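From the Holgate workshop: keeping the pepper cell honest
19 March 2019

Members who drop in at Holgate will know the two-armed cell as the one that sorts peppers with the air of someone who has been asked to do it as a favour. It had its overhaul in November, and since then it has asked for very little, apart from new finger pads, a new cable clip and the patience of everyone on the Estow bench.

The upkeep goes like this. Before the first run the arms are sent to their home position, and whoever is on duty wipes both sets of fingers with a damp cloth. Pepper skin leaves a film, and a film on the fingers means a pepper on the floor. Then the wrist view is opened and the fingers are driven fully apart. Both tips should show in the bottom corners, at matching heights, with clear wood between them. If one sits lower, the bolts behind it want a 2 mm key and some quiet language.

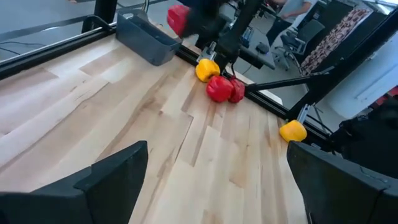
Matching heights are all very well, writes Oyelaran, but a finger can look perfectly level wide open and still toe in as it closes, so please check it shut as well. This has been added to the sheet, which now runs to 36 lines and will shortly need upkeep of its own.

Next come the cables. The loops at the wrists must have enough slack to let the joint turn and too little to catch on a bin. We allow 15 cm, measured with the arm folded, and anyone tempted to tidy the loops with extra ties is asked to recall the last time. The log has it as entry 451, under "noises".

Bins are the commonest cause of trouble and the dullest to write about. They creep. A bin nudged by a gripper at every drop will have wandered a good way by lunch, and the arm goes on aiming at where it used to be, like a man reaching for a light switch in his old house. Push them back to the tape before each batch, and do it with the arms stopped.

The lights matter too. A polished wooden top and a ceiling full of fittings give you streaks of glare, and a shiny dark pepper against the light is a hard thing for any camera to find the edge of. Set the exposure by the darkest pepper you have.

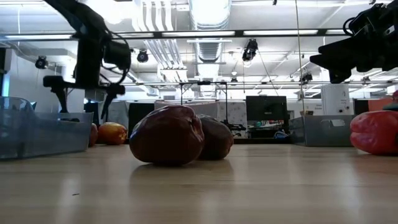 Why not put a matt cloth down and be done with it, asked one reader after the last issue. We tried one from Closalau. It cured the glare nicely, then bunched up under the fingers and went into the bin along with the pepper. The table stays bare for now, and the cloth is doing good work under the kettle.

Spare pads are in the second drawer. Please write down when you take a pair.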